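Print | E-mail
16th May – by Bjartur Riis
4 comments | 8 shares

Oil finish on the spruce shelves, second try

I continued with the boards from Skolwood, batch 2412. The first coat of Tomia oil was still sticky at the ends, where the grain is open, so I did not put the second coat yet. I wiped the ends with a dry cotton cloth and stood the boards upright with space between them. Marlene Miranda thinks I used too much oil, and I believe she is right. I poured it directly on the wood and spread it after, which I should not do again.

For the test pieces I measured 200 ml of oil into the glass jar and added no thinner. Four pieces were sanded fine and four were left as they came from the planer. The planed ones took the oil more evenly, which surprised me. The sanded ones have darker spots near the knots.

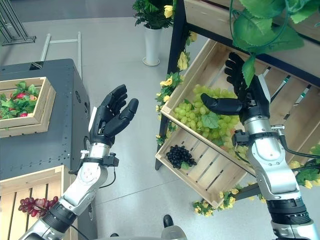
Left hand open, fingers spread.

The Holanda wax is harder than I remembered from the last tin. I had to warm it in a water bath before it would go on the cloth. It gives a nice dull surface, but it makes the spruce yellow – more yellow than the customer would accept, I am afraid. I wrote this on the back of the piece with pencil.
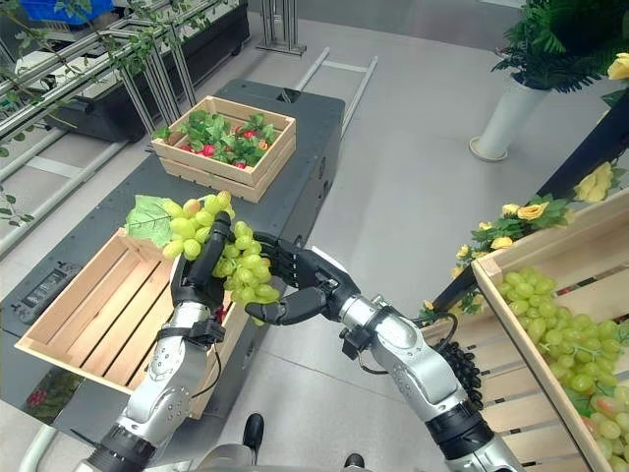
The color is still the main question for me. Every oil I have makes the wood darker on the first day, and I do not know yet how far it goes back. I want to stay near the light tone of the slatted crate under the green grapes. The Gunum oil with white pigment could be closer, but it must be stirred all the time or the pigment stays on the bottom.

To do: cut new end pieces, ask Marlene for the finer pads, try Gunum on one planed board. Cloths are hanging on the line outside, please do not fold them into the bin.

Print | E-mail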